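15th March

Glue line tests for the Riquelme shelving job, second batch. Pilar Bravo cut the strips yesterday from the Clendport boards, all from the same pack as batch one. Joints glued before lunch, clamps off at the end of the day.

Used the Maltard glue again, straight from the tub. Last time I thinned the final few joints and they came out weak, so no water in any of these. Spread with the small brush, both faces, then a short wait before closing. Squeeze-out was even on most. Two joints had a dry corner and I marked them with pencil – keep them out of the averages.
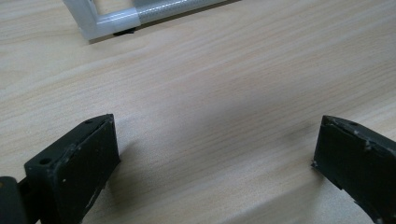

Pull tests go on the old frame with the 200 kg cell. Zeroed it twice. It still drifts a little when the door is open, so door shut during pulls, please. Best result so far is 1,769 N, from the batch one joint with 60 grit faces. The planed faces are lower and more scattered. I had expected the reverse and want to see it repeated before telling Brovstead anything.

Lautaro Navarrete thinks the planer knives are dull and are glazing the surface. Could be. He will swap them and run a few fresh strips.

To do:
Order brushes.
Label the offcuts by board.
Ask Pilar if the pack was stored flat.
Shelf drawings are due in June, so glue choice has to be settled well before then.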